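Drenen Hall Open Day Group
Minutes of meeting, 2023-05-23
Held in the side office, Ollow building

Present: Ornella Caputo (chair), Lino Palumbo, Kirsty MacAulay, Gianni Serra
Apologies: Ermanno Lombardi (sent written notes, read out under item 3)
Minutes: Kirsty

1. Last minutes

April minutes agreed. One fix: the Martinelli quote was for chair hire only, not chairs and coffee. Gianni had been telling people coffee was in. It isn't.

Matters arising: parking permit signed and back. Sign for the north door still not ordered. Lino has the measurements on his phone, will send tonight.

2. Money

Budget for the day is 2,411 dollars. Of that, 1,000 is the Dindden grant and has to go on things the visitors use or take home, so not on staff lunch. Ornella read the letter out again. Lunch to come out of the other part.

Gianni wants a contingency line. Agreed, he'll propose a figure by email.

Printing: price we were given is for black and white. Color costs more, Kirsty to ask how much more. If it's silly we go black and white with a color cover.

3. Arm demonstration

Long item. Lino and Gianni went through the demo plan, bowls and cups on the green cloth, arm picks and places.

Ornella asked who the demo is for, kids or the parents. Lino: both, but kids stand in front. Sorting by color is easy to follow without anyone talking over it, so start with that and leave the explaining for the end.

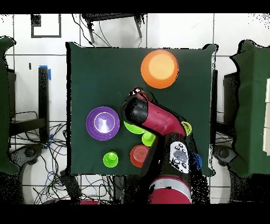 Ermanno's notes read out. He wants a spoken intro of 2 minutes, no longer. Wants one person talking and another one on the stop button the whole time, never the same person doing both. Agreed, no discussion needed.

He also asks that visitors don't hand things to the arm. Everything gets placed by the presenter before the run starts, then hands off the table. Agreed. Kirsty to put it on the sign by the rope.

Rope: Gianni thinks one rope across the front is enough. Kirsty does not, people will come around the sides to film. Settled on rope on three sides and the wall behind. Lino to check we own that much rope.

Cables came up. Anything on the floor where the public can walk gets covered or moved. Gianni has covers in the store, not sure how many are any good. He'll lay them out and look before the run-through.

Length of a session: argued over for a while. Lino wanted long sessions with questions in the middle. Ornella wants short ones so the line moves. Ended with short ones, questions afterward at the side table with whoever isn't presenting. Lino not delighted but fine with it.

Visitor numbers: 57 have signed up so far, walk-ins on top. If the line gets past the stairs Gianni hands out slips with a time on them.

4. Objects and the task list

Lino wants a fixed list of tasks so that each presenter does the same thing in the same order. Easy ones first, harder ones last. Draft list went round, comments: too many cup tasks, not enough bowls. Stacking should be in there. Suggestion from the floor to let a kid choose the color, liked by all, Lino to work out how that fits with the list.
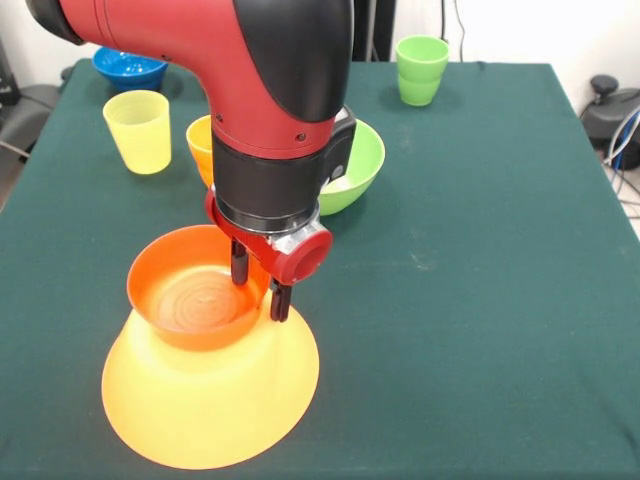 Stacking needs the most rehearsal and gets its own slot in the run-through. Ornella worried about a bowl going over in front of a full room, Lino says let it, set it back up and carry on, people like seeing a second try. Discussed what goes under what. The small orange bowl on top of the big upside-down yellow one gives a raised target that the back row has a chance of seeing, and with one finger inside the bowl and the other outside the rim the grip is easy to point out. Kirsty asked for that to go in the script as a line for the presenter. Agreed. Gianni will write the line, she'll shorten it.

Cloth: keep the green. It wants washing and ironing before the day, there are marks on it. Kirsty offered, then asked if it shrinks. No one knew. Cold wash.

Spare cups and bowls to be bought from the grant money if Dindden say that counts. Ornella to call them and get it in writing.

5. Helpers and timings

Lino and Gianni to present in turns. Ermanno on stop button in the morning, afternoon to be filled. Ornella on the door. Kirsty floating, plus the side table.

Doors open after the run-through is finished and not before, whatever the line looks like. Last year we let them in early and spent the whole mornign catching up.

Photos: consent form at the door, sticker for anyone who says no. Stickers need to be a color that shows up.

6. AOB

Gianni: the heating in the side office is still on. Ornella has reported it twice.

Kirsty: could we have a feedback card, one question only. Yes. Wording to be settled by email, please reply this time.

Lino asked if the Martinelli people could bring the chairs the evening before. Depends who's got the key. Ornella to find out.

Actions
Lino: sign measurements, rope, task list second draft
Gianni: contingency figure, cable covers, grip line for script
Kirsty: color price, rope sign, cloth, feedback card
Ornella: call Dindden re cups and bowls, key for chair delivery, find afternoon stop button person
Ermanno: read the script when it comes and send back changes

Next meeting to be fixed by email once Ermanno is back. Run-through comes first if the dates clash.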